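Share 14 · Comments 3

Teaching a Gripper to Pick Up Clothes in the Spare Bedroom

Words by Lejla Pavlović
Friday, May 9, 2025

When I arrive at the home of Nneka Haruna in Prarncombe, she asks me to leave my shoes at the door and to watch the third stair, where a box of screws is standing. The box has been there for one week. She is an accountant for a heating company in the day, and in the evening she builds a robot which should one day fold her washing. The robot has a name, Pirnis. It was the name of a cough syrup in a story her uncle told, and she cannot explain it better than that.

Pirnis is at the moment in two places. The arm, which she bought used and without manual, stands in the shared workshop in Pekville, fixed to a heavy bench. The part which is at home is the hand. It is a black gripper with two fingers, and she holds it like a tool, with a trigger. With it she does the work herself, on the bed, many evenings in the week, and the recordings go later to the computer.

"My husband thought I will weld something in the bedroom," she tells me while she makes tea. "He was relieved. It is only me, picking up socks in a very slow manner."

I asked her why she began with the hand and not with the arm, which I supposed to be the more difficult part. She shook her head already before I finished.

"The arm moves where you tell it. If it does not, you read the forum, you change a setting, you try again. Clothes do not have settings. A shirt on Monday is one shape and the next time it is a different shape, and it is still the same shirt. I needed to understand this with my own hand first. I was holding the gripper and I thought, good, now I am the robot, what do I do? And I did not know what to do! I was standing there like a tourist."

The first fingers she made were too thick. They pushed the cloth away before they could close on it. The second pair were thin and broke after two evenings, both at the same place, near the screws. Samran Klinhom, who has a key to the workshop and looks after the printers there, showed her how to cut triangles out of the plate and leave the material only where the force goes. She was suspicious, because it looked weaker to her. The third pair is still working.

"Samran draws everything on the back of receipts," she says. "I have the drawing of my fingers on a receipt for onions."

The whole project has cost her 1,525 dollars until now. The arm was 800 of it. She reads me the rest from a spreadsheet, and I understand that the spreadsheet gives her also some pleasure. Screws are a separate line. There is a line called "mistakes," and she does not let me see the number in it.

I wanted to know how an evening of recording looks. She explained that she takes some clothes from the basket, lets them fall on the bed, and then picks up one piece and puts it in another place. After this she does it again. A session has 20 pickings. In March she tried to do longer sessions, and when she looked at the material afterwards she could see the moment when she became tired, because the gripper started to go down too fast and always from the same side.

"The computer learns this too," she says. "It learns that I am tired. So now I do 20, I drink something, and if I feel fresh I do 20 more. If I do not feel fresh I watch television like other people."

She also had to learn not to be too tidy. In the beginning she laid every piece flat and alone, with space between, and the model which was trained on this could do nothing with a normal heap. Milovan Jurić, a friend from the workshop who writes the training code with her, sent her a message with only one sentence in it: nobody's laundry looks like this. She was offended for one day and then she started to throw.

Milovan I met later, by telephone. He speaks about the project in a more dry way. "Nneka is patient with cloth and not patient with software," he told me. "I am the opposite, so it functions. She brings me the recordings on a stick, and I complain about the light." About the light they really have a disagreement. He would like the same lamp always, and she wants to record in the morning, in the evening, with blind open and with blind closed, as the room is in life. At present they do it her way, and he keeps a list of the sessions which he finds too dark.

I asked Nneka which pieces are the worst. Here she became very lively and put down her cup.

"Black on black. Black fingers, black cloth, and then I don't see myself where the one ends. Knit is also bad, but in another way, because the knit is friendly, it lets you take it, and then it takes something else with it. You wanted one and you have two. And the thing under it moves, so what you knew about it is now old."
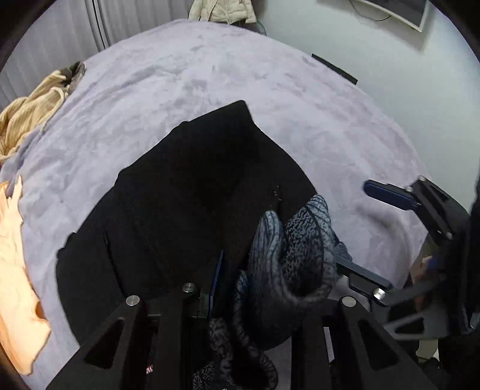

"With a person it is no problem, you shake it a little and the second one falls. I do this without thinking. So I had to decide, do I shake also with the gripper, or do I put both down and begin again? Milovan wanted that I put down. I wanted to shake. We tried 10 sessions of each, and I must say that he was right, the shaking was a mess. It went everywhere. But I don't like that he was right, please write this also."

Her own technique now is to press first, lightly, until the cloth gives, and only then to close the trigger. If she closes too early the fingers slide over the top and come back with nothing. She showed me with her bare hand on the tablecloth, two fingers stiff, and I tried it too, and it is surprisingly unpleasant to do something so easy with so little hand.

The next step is in Pekville. The gripper must come off its handle and go on the arm, and for this she needs an adapter plate. Eleni Dimitriou, another member of the workshop, has offered to mill it from aluminum when the machine is free. Nneka has printed one in the meantime, and she admits that it bends. She will try it anyway with a light piece, maybe a scarf. Folding comes after. She does not want to name a year for the folding.

Before I go I ask if she still folds her washing by hand. She laughs and opens the door of the cupboard in the corridor, where the towels are in very straight piles.

"Of course. My mother would look in here. You think I can tell her to wait for Pirnis?"

Then she walked me down, past the screws, and asked me if I have any old sweaters I don't need. I sent her two.

3 comments

Ko
Which material are the fingers printed in? Mine are breaking at the screws also, always the left one.

drumlin_tess
The "mistakes" line in the spreadsheet, I need this for my boat. Very nice interview, Lejla.

Samran K.
I want the onion receipt back, there is a second drawing on it. Ko, come by the workshop and bring the broken one, easier to see it than to write.

We use cookies to remember your settings and count visits. By continuing to read you accept this. Manage choices

Get new interviews by email once a month. Enter your address to subscribe.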